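Home | Research | People | Open Positions | News | Contact

Call for participants: viewing study for a glasses-free 3D display

Skinetti is looking for adults to take part in a study of depth perception on its new light field display. The panel shows a three-dimensional picture without a headset or glasses, and we need to find out how well people judge distance on it from different seats. Sessions run at our lab in the Kitis building, on the second floor. 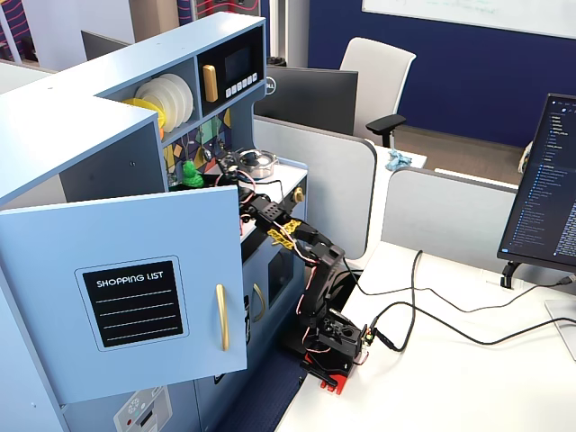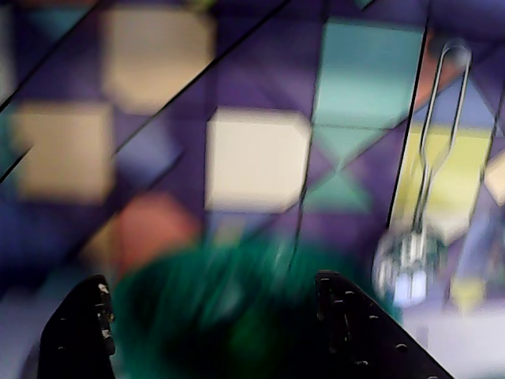 Aurelio Marín took part in the November round and wrote to us afterward that the far seats were harder than the middle one, that his eyes were a little tired by the last block, and that he would sign up again if the breaks were longer. The breaks are now longer.

What you will do

You will sit at a fixed distance from the display and look at short clips and still objects. After each one you turn a dial to show how far away a point on the object seems to be. There are 4 blocks, each in a different seat, with a break of ten minutes between them. In the last block the room lights are turned up and you repeat part of the first block. A short questionnaire on comfort follows.

The whole visit takes 145 minutes, including the eye test at the start. You come once. There are no follow-up visits, but you may be asked by email whether you would like to hear of later studies.

Who can take part

You should be 18 or older and able to read English comfortably. Normal vision is fine, and so is vision corrected with glasses or contact lenses. Bring the glasses you use for watching television – reading glasses are not suitable for this distance.

Please do not apply if you have had eye surgery in the past year, if you have a history of seizures, or if you know that you do not have stereo vision. If you are not sure about the last one, apply anyway. The eye test checks for it, and you will be paid for your time even if we cannot go on with the session.

People who took part in the November round are welcome again. Tell us when you write, so that we can give you a different seat order.

Payment

You will receive $20 per hour, paid by bank transfer or gift card within two weeks of your visit. Parking in the Kitis garage is free during the session. Bus fares are paid back if you keep the ticket.

Your data

We record your dial settings, your answers to the questionnaire, the results of the eye test and your age. A small sensor below the panel records the position of your head. It does not store pictures of your face. Your name is kept apart from the results and deleted when payment has gone through. You can stop at any point and ask for your data to be removed.

The study is run by the display group at Skinetti together with Dritley, which builds the lens sheet for the panel. Dritley receives only the results without names.

How to apply

Send an email with the subject line "Study 2908" to the address at the bottom of this page. Include your age, a phone number, whether you wear glasses or contacts, and two or three times that suit you. Morning, afternoon and early evening sessions are available on weekdays. We do not run sessions on weekends.

We will answer with a time and a consent form to read at home. You sign it at the lab, and there is time for questions first. If you need step-free access, use the Pastor Street entrance and ring the lower bell – the front doors have stairs. Tell us in advance if you need a different chair or more room beside it, as the seats are bolted to a rail and take a while to change.

Posted 25 February 2025. Applications stay open until all places are filled.

Contact: studies@skinetti.example | © 2025 Skinetti | Back to top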